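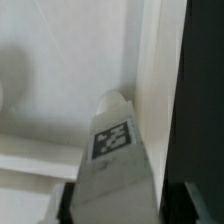
Ticket 229: Shortwave reception goes deaf after dark
Product: Horkach HF preamp, with Jisby receiver software
Status: Closed
Priority: Low (customer selected "Urgent")

CUSTOMER, opening message

Hello. I bought the Horkach preamp to go between my wire antenna and my SDR, and in the daytime it does what the product page promises. Stations I could barely make out are now nice and clear. Then the sun goes down and the whole thing falls apart. By 8 pm there are broadcast stations all over the 40 meter band, in places where no broadcast station has any business being, and the hams I want to hear are buried under them. With the preamp bypassed it's quieter, but I can hear people again. I paid extra money to hear less, which I could have done for free by going to bed.

Setup: end-fed wire, 20 meters long, running from the upstairs window to a tree. Coax into the shack, preamp, SDR, laptop running Jisby. Preamp is powered over the coax from the Clustitora power injector. Gain in Jisby is set to maximum, on the theory that I paid for all of it.

SUPPORT, first reply

Thanks for the clear write-up. It sounds like overload. After dark the big shortwave broadcasters come in far stronger than they do at lunchtime, and your receiver is getting all of them at once, amplified, whether you're tuned to them or not. When the front end runs out of room it starts mixing them together and sprinkling the results across the band. Your daytime results suggest the preamp itself is healthy.

Please try the following this evening, in this order, and change one thing at a time:

1. Turn the gain in Jisby down to half. Leave the preamp on.
2. Find one of the stations that shouldn't be there and note its level.
3. Switch in the 10 dB attenuator in Jisby's input menu.
4. Look at the same station again. A real signal will drop by 10 dB. A phantom will drop a lot more, or vanish.

Let us know what you get.

CUSTOMER

Did it. Half gain made things better by itself, which annoyed me. The station I picked was a man talking over organ music around the middle of the band. With the attenuator in, he was gone entirely and so was the organ. The real hams next door dropped a bit and stayed readable.

So he's a phantom. Fine. But there's a second problem I hadn't noticed under the first one. Now that it's quieter I can hear a buzz. It covers everything from about where the band starts to where it ends, in humps, evenly spaced. It was there at 9 pm and it was there at 6 the next morning. Is that also my fault?

SUPPORT

Possibly, but less directly. Evenly spaced humps are nearly always a switching power supply. Could you do the following:

1. Run the laptop on battery with the charger unplugged from the wall, not only from the laptop.
2. Unplug the Clustitora injector. This will turn off the preamp, so set the preamp bypass to AUTO first.
3. If the buzz is still there, go to the breaker panel and switch off one circuit at a time while the SDR runs on the battery laptop.

Warn the rest of the household before step 3. We have learned to include that line.

CUSTOMER

Results, in order.

Laptop charger: small difference. One set of humps went away and left the other set standing there.

Injector: this is where it gets odd. With the injector unplugged, the buzz dropped to almost nothing. I thought I had you. Then I plugged it back in with the coax to the antenna disconnected, and there was still no buzz. So the injector is only noisy when the antenna is attached — or the antenna is only noisy when the injector is attached, and I've been looking at the two of them all evening without either one confessing.

Breakers: did those too. Kitchen, nothing. Upstairs, nothing. Garage, the buzz went away completely. I warned the household. I did not warn the freezer, but I was quick.

SUPPORT

Excellent work, and that explains the injector. The noise source is in the garage. Your wire is picking it up, and with the preamp powered it gets amplified along with everything else. Without power, AUTO bypass sends the signal straight through and the buzz sinks to where you don't notice it. The injector is innocent.

What's plugged in out there?

CUSTOMER

Freezer. Door opener. A shop light with an LED tube. A charger for a cordless drill. A Surdu battery maintainer on a motorcycle that hasn't moved since October. I will go and pull plugs.

CUSTOMER, later the same evening

It's the Surdu. The motorcycle has been sitting there being kept fresh for a spring that may or may not include me riding it, and in return it has been jamming my radio. With the maintainer unplugged the noise floor came down 20 dB on the Jisby display. I heard a station I've never heard before. He was complaining about his noise floor.

Can I do anything short of throwing it in the pond? The battery does need it.

SUPPORT

Two options. The simple one is a timer: let it run from midnight to morning and listen in the evening. The other is a clip-on ferrite, mix 31, as close to the maintainer as you can get it, with the output lead wound through as many times as will fit. Do the same on the AC cord. One pass through a ferrite does very little at these frequencies, so get the fat ones and wind generously.

We'd also suggest a common mode choke on your coax where it enters the house. End-fed wires are fond of using the outside of the coax as a second antenna, and yours runs right past the garage if we're reading your sketch correctly.

CUSTOMER

You're reading it correctly. The rectangle with wheels is the garage, the wheels were a mistake.

Ordered the ferrites. Meanwhile the timer works. One more question and then I'll leave you alone. Jisby shows a thin steady line that doesn't move when I disconnect the antenna. Third source?

SUPPORT

If it stays put with the antenna off, it's being made inside the receiver or coming up the USB cable. Most SDRs have a few of these. Tune the center frequency up by 2 kHz and watch the line. If it stays at the same spot on the screen, it's an artifact of the receiver's own center point, and Jisby has a checkbox for that under Display, "Remove center spike." If it stays at the same frequency, it's a clock harmonic, and a ferrite on the USB cable may take it down a bit.

CUSTOMER

Same spot on the screen. Checked the box. Line gone. That checkbox has presumably been there the whole time.

SUPPORT

Since version 89, yes.

CUSTOMER, final update

Ferrites are in. Six turns on the maintainer output, five on the AC cord (the plug was a fight), and a choke on the coax at the window. With the maintainer running, the buzz is just visible if I know where to look and can't be heard under anything I care about. Evening settings are now: preamp bypassed below 10 MHz, preamp on above it, gain at just under half, attenuator in when the big broadcasters get going.

I notice that the fix for my preamp, on the band I bought it for, is to turn it off. I'm keeping it anyway. The higher bands are lovely with it.

You can close this.

INTERNAL NOTE

Overload plus local noise from third-party charger, plus center spike. No hardware fault, no return. Suggest adding a line to the Horkach quick start sheet telling people to start at half gain at night and to try bypass on the lower bands. Also suggest the center spike box be ticked by default. This suggestion has been made before; see the ticket history for how that went.

Resolution code: Environment
Customer rating: 4 out of 5. Comment: "Would have been 5 but I had to defrost a drawer."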